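Vuelta a los pedidos pequeños

En junio cerré la cuenta que tenía con Manurung y volví a comprar las cosas de casa por separado. Llevaba casi dos años con la caja mensual y el último recibo fue de 2.747 pesos, con productos que ya tenía repetidos en el armario.

El cambio me ha costado más tiempo que dinero. La papelería la pido ahora en Sident, que cobra el envío aparte pero deja elegir la hora de entrega. Para lo demás voy a la tienda de Akley por la tarde, a partir de las seis, cuando hay menos cola en la caja.
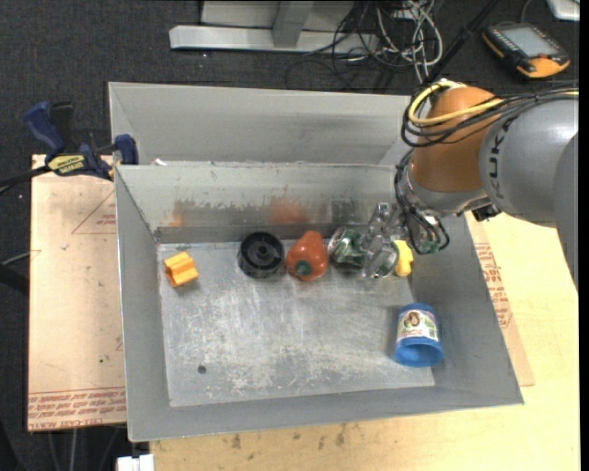 El primer mes gasté 1.099 pesos y el segundo algo más de 800. No es una comparación del todo justa, porque en el segundo no compré detergente ni bombillas. Aun así, la diferencia me parece suficiente para seguir.

Lo que peor llevo son las devoluciones. Con la caja mensual bastaba un correo. En Sident piden el número de pedido, el recibo y el embalaje original, y tardan tres semanas en contestar. Tengo pendiente una grapadora que llegó sin muelle.

También miré Cladus, pero de momento no reparten en mi barrio. Volveré a preguntar después del verano.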